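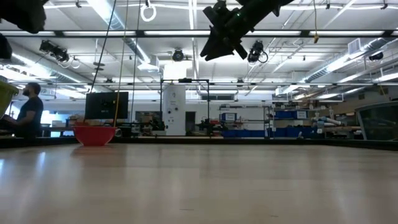

Boards > Workshops and Shared Spaces > Tables, Benches, Tops

New posts Search Members Rules Log in

Glossy finish on a butcher-block table: regrets?

6 min read

plumbline_ish
We have a big pale butcher-block table in our space and it has a glossy finish on it. I picked the finish. I mention this early so you can all adjust your tone.

It went on in August: 4 coats of Flovetti clear gloss, sanded with 200 grit in between, a day of waiting after each one while people walked in and asked if it was dry. It looks great until somebody turns the lights on. Then you get long white streaks across the top and you spend your afternoon moving your head from side to side like a pigeon.

The other thing is plastic bowls. We use cheap plastic ones for everything, screws and cable ties and the occasional lunch, and on this finish they slide. You set one down with a little confidence and it keeps going. I would like opinions on (a) knocking the shine back and (b) whether a plastic bowl is a reasonable thing for an adult to own in the first place. Budget is 40 dollars. I've been told this is generous.

gravel_soup
Knock it back. Gloss belongs on pianos. You want a gray pad, a little water with a drop of dish soap, and long strokes with the grain, end to end. Don't scrub in circles. Wipe it, look at it from low down, do it again where it still shines. An evening's work if the table is clear, and a week if it's like any table I've ever met.

I did mine with the Barkau satin over the top afterward and have not thought about reflections since.

tenpenny_nell
Disagree with putting satin over gloss when you don't know how the gloss has cured. August was humid here. Press a thumbnail into it somewhere out of the way. If it takes a mark, leave it alone for another month and buy a lamp shade.

I also disagree with "gloss belongs on pianos." Gloss belongs on anything people are going to spill coffee on. I've had a glossy bench for years and it wipes clean with a sleeve.

gravel_soup
Whose sleeve

tenpenny_nell
A guest's.

oldmop
The bowls are a separate matter and I'm glad somebody finally brought them up. Get steel. Plastic picks up static, the little washers cling to the side, and when you tip them out you always leave one behind. The hardware counter at Aebischer has nesting steel ones with a rubber ring on the bottom. They stay where you put them.

plumbline_ish
Thumbnail test done, no mark. I did it under the edge like a person with something to hide.

On steel: I hear you, but color is the whole system here. Red bowl is for things that need doing something about. Green is for things that are finished with and can go back in the drawers. Everybody understands it, including people who claim not to have read the sheet on the wall. If I swap them for steel I have to make labels, and we know how labels go. 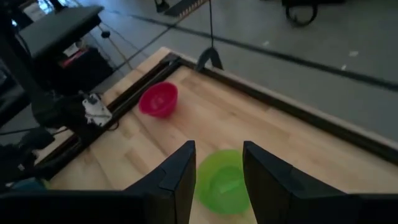

The green one gets more traffic than I expected, mostly because you can see through the side a bit and people like to check whether it's worth emptying. It usually isn't, so they don't. The red one drifts toward the far edge of the table over the course of a day. Every time. I can't prove the table isn't level, but I've started to take it personally.

oldmop
Put a level on it before you start blaming the finish. Long one, both directions. I've seen a whole thread about "slippery varnish" that came down to one short leg.

plumbline_ish
The long level is in Drirthorpe with someone who borrowed it for a shelf. It was going to be back by lunch. I didn't ask which lunch.

kettle_adjacent
Use a marble. Or a grape.

tenpenny_nell
A marble will tell you about the grain and the lumps in the varnish. Use water in a shallow tray, mark the height at each end, turn the tray around and check again.

kettle_adjacent
A grape tells you the same thing and then you have a grape.

gravel_soup
Back to the finish. Is it a continuous top, or are there gaps between the strips? If there's any gap at all, mask it before you go at it with the pad. The slurry gets in there and dries white. I have a white line down the middle of mine that visitors think is an inlay. I let them.

plumbline_ish
Glued strips, grain all going one way, no gaps I can find. There's a black strip along the back edge with a thin bit of pale wood showing beyond it, and that's where everything collects. Sawdust, crumbs, a surprising amount of hair. Should I mask the strip?

gravel_soup
Yes. Blue tape, pressed down hard with the back of a spoon. A black trim that's been scuffed by a gray pad looks like it has been chewed.

tenpenny_nell
Or leave the table as it is and do something about the lights. You said yourself it's only a problem when they're on. A sheet of diffuser over the fixture nearest the table would come in under your 40 dollars and it can be taken down again. You can't take down a sanded table.

gravel_soup
You can put gloss back on a sanded table. It comes in cans.

oldmop
With respect to both of you, four coats is plenty to take a light rubbing. It won't go through. Try a patch the size of a dinner plate at the end nobody likes, set a bowl on it, and see if the thing still slides. My bet is it does. The bowl's foot is as smooth as the table is.

kettle_adjacent
Rubber band around the base of the bowl. Free.

oldmop
I hate that this is correct.

plumbline_ish
Report. Patch done at the end by the door. It took 5 minutes with the pad and then much longer of me crouching with one eye shut. The shine has gone soft there and I can read a parts list without tilting it. The bowl still slides on it, maybe a hair less. With a rubber band on the bottom it stops dead, and somebody setting one down in a hurry now gets a small shower of screws, so the momentum had to go somewhere.

The current plan is to do the half nearest the door in the matte and leave the other half glossy, and let people choose which side to complain about. Diffuser is ordered as well. Don't tell gravel_soup.

gravel_soup
I get notifications.

tenpenny_nell
Half and half is going to look terrible, for the record. Post again when the level comes back from Drirthorpe.

plumbline_ish
It's been promised for tomorrow at 4. I've cleared a hook for it.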